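Thursday, late

Got home after nine. Reheated the soup and ate it standing up, so I'd better write this down before I go to bed or I'll have lost half of it by the weekend.

We had the room from one o'clock until six. It's the mock hotel bedroom on the second floor of the Festau building, the one the hospitality students use for bed making, and our capstone group gets it when they have exams. I was there early. Hooman was already in the corridor with the cart and two of the long power bars, and the lift was working for once.

The task for the final is called bedside service. The arm has to pick up an item from the bedside table, hold it, and set it down again inside a marked area, with nobody touching the controls once the run has started. The table is the hard part for us. At the bench in the Skara lab everything sits on a flat white sheet and there's plenty of clearance on all sides. In the bedroom the table is round with a raised rim, the wall is on one side and the headboard is on the other, and every approach we recorded at the bench comes in at the wrong angle.

First hour went on calibration, same as always. I ran the board through its poses and got a poor result, ran it again with the curtains shut and got a usable one. Kermani came by at two with her clipboard and asked what our fallback was if vision dropped out. I said we'd stop the arm and take the penalty. She wrote that down and didn't say whether it was a good answer.

Then the slow approaches. Hooman drove and I watched the wrist view on the laptop and called stop. We kept the speed at 50 per cent the whole afternoon. He wanted to go up after the first few and I said no, mostly on account of the rim. I have a bad feeling about the rim. The fingertips are narrow and if they catch under it the wrist joint will fault before the software notices anything. We changed the height offset twice and the second value is the one in the file now.

The telephone stays where it is. I asked whether we could move it and the answer from the room booking people was that everything in there goes back exactly as found, so I've put it in the map as a no-go block, cord included. That costs us the back left of the top but there's still plenty of room at the front and on the right.

Saved these from the afternoon's folder.

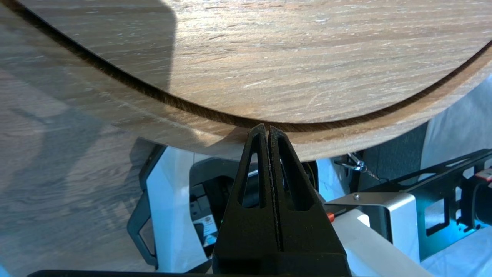
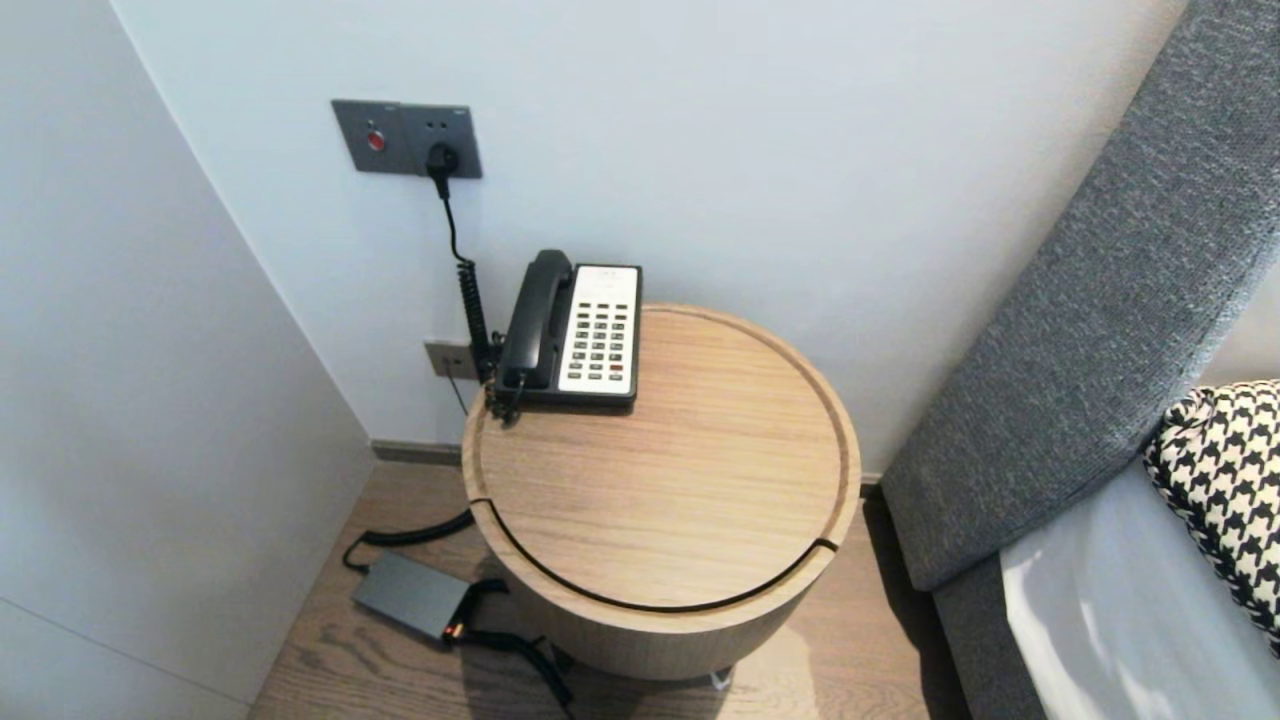
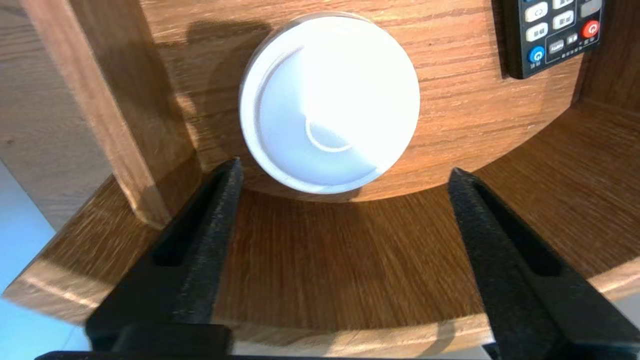
*Bedside table, Festau bedroom. First: fingers closed, just under the rim. Second: the top with the phone on it. Third: fingers open, white lid and remote.*

The lid is going to be trouble. It's white and the light comes across it so strongly that the detector loses most of the face. The confidence on it jumped all over the place while I was watching. The remote was steadier, which I'd expect with all those buttons on a black body. I tried dropping the exposure on the wrist camera and that helped the lid and made the black fingers harder to mask out, so I'm no further ahead. Might try fixing the exposure for the lid and switching back afterward. Hooman thinks we should train on more lids. We're probably both right but there isn't time to do both properly.

We logged 13 runs and I've labelled them by hand in the notebook as well as in the log, after what happened in September when the log got overwritten. Run 2 shouldn't be used for anything. I had the old offset loaded. The frame grabs came to 674 once I'd cleared out the duplicates, and they're on my laptop and on the group drive. The upload took most of the bus ride.

Hooman and I had a bit of a disagreement at pack-up about the gripper. He wants to go back to the older rubber tips, which are wider and more forgiving. I'd sooner keep these ones. They get in between things, and we've done all our timing with them. We left it that he'll bring the old set next time and we'll do a straight comparison on the remote, same start position, same speed. If his are better I'll change over and redo the timing myself.

Flenthorpe's team has the room straight after us. Two of them were waiting in the hall with their own cart when we came out. They've mounted their camera up high and aren't using a wrist camera at all. I didn't ask how it was going and they didn't ask us.

To do:

- exposure test on the lid, curtains open and shut
- phone block in the map, add a bit of margin for the cord
- email Kermani the written fallback plan
- return the second power bar to the Skara lab, it's signed out under my name
- ask Hooman about the spare wrist cable, the current one has a kink near the connector

My shoulder is sore from leaning over the laptop on that low stool. I'll bring a proper chair up from the lab next time if I can get it in the lift with the cart. Laundry is still in the machine. I'll deal with it in the morning.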